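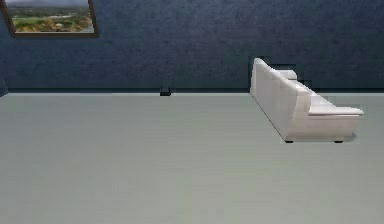 The sofa room at the start of an episode, blue wall at the back and plenty of open floor.

Collecting your first navigation episodes in the Haltstead simulator

I love this part of the work. You get a room, a goal written as a short sentence, and a keyboard, and after an afternoon you have real training material for a policy! Our full set stands at 1,109 episodes now, and every one of them began with the steps on this page.

1. Pick a room and look at it before you drive. Spend a minute on the starting view. In the sofa room you get a white sofa on the right, set at an angle, a framed landscape up on the wall at the left, and a small black object on the floor against the wall. The sofa makes a great landmark. The black object is tiny from back here, so if you want it as a goal, add starts that are closer in.

2. Write the goal sentence first. "Go to the far end of the sofa" works well. "Go over there" doesn't. Paavo Lappalainen writes his in batches of 30 before he opens the simulator, and his wording stays much more even than mine.

3. Set the recorder to 3 frames per second. Faster gives you piles of near-identical frames, and on our plain gray floor you can hardly tell them apart.

4. Drive like a person crossing a room. Smooth turns, no spinning in place to see what's behind you. If you drift toward the sofa, correct and keep going – those little recoveries are gold, and a policy trained on perfect runs has no idea what to do after a mistake.

5. Press the stop key when you arrive. The stop is an action too, and it needs to be in the log. I once recorded 37 lovely episodes without a single stop in them and had to do the whole lot over.

6. Change one thing and go again. Move the start point, turn the heading, or swap the goal. I like to keep the room fixed until I've come at the same goal from every side I can reach.

7. Replay before you save. Watch for clipped corners (sofa armrests are the usual trouble) and for goals that don't match where you ended up. Fix the sentence if the driving was good, toss the episode if it wasn't.

Joonas Sjöberg is adding a batch export in August, so for now save each episode by hand and put the room name first in the file name. Have fun with it!

14 shares
6 comments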